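Posted in: Jobs and Calls, June 2020

Come help us listen for a very small satellite

Hi all, Ludger here. I run the ground side of the Radia project, and I'm looking for people to join our tracking network before launch in November. Some of you know us from the Clonasness balloon flights. This one goes a good deal higher!

Radia is a shoebox-sized satellite with a beacon, a magnetometer and a battery I worry about more than I should. It rides up as a secondary payload, gets kicked out after the main customer, and then we have to find it. The first few passes are always a scramble — the orbit data is rough, everybody's antenna is pointing slightly wrong, and the beacon only talks for a few seconds at a time. The more ears we have, the better.

I need 55 listening stations. You can take part if you have a handheld or rooftop antenna for the 70 cm band, a receiver you know how to use (a cheap USB one is fine), and a decent view of the sky in at least one direction. A license isn't required, as you'll only be receiving. I'd especially love to hear from people in the southern hemisphere, where our map is embarrassingly bare.

What you'd be doing: two practice sessions with satellites already up there, then the first ten days after launch, as many passes as you can manage. Some will be at horrible hours. You record, you upload to Dasel (our data server, slow but loyal), and you write down anything odd.

There's also one paid spot. Settimio Testa is leading the decoding work and wants a part-time assistant for 12 weeks, working from home, comfortable with Python and with messy recordings. He has 318 old passes from our last mission waiting to be sorted, so you won't be bored.

To apply, write to me care of the Makhubela Ground Station, Box 658. Tell me where you are, what gear you have, and which of the two you're after. No résumé needed for the listeners. For the paid job, please send one page — really, one — plus something you've coded.
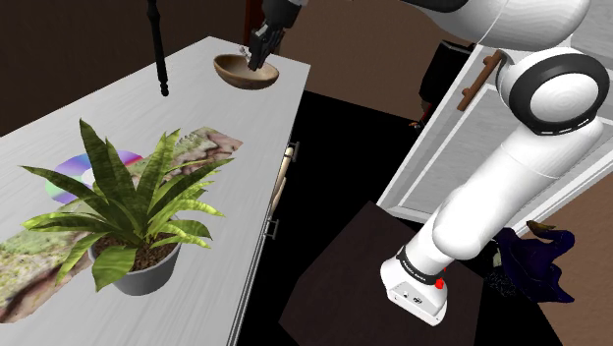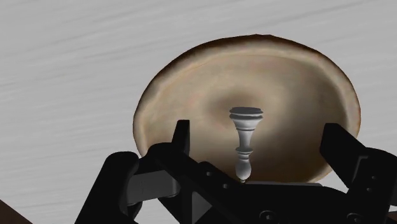 Countertop with a printed terrain mat (first picture); the big round bowl (second picture). Both are computer renderings.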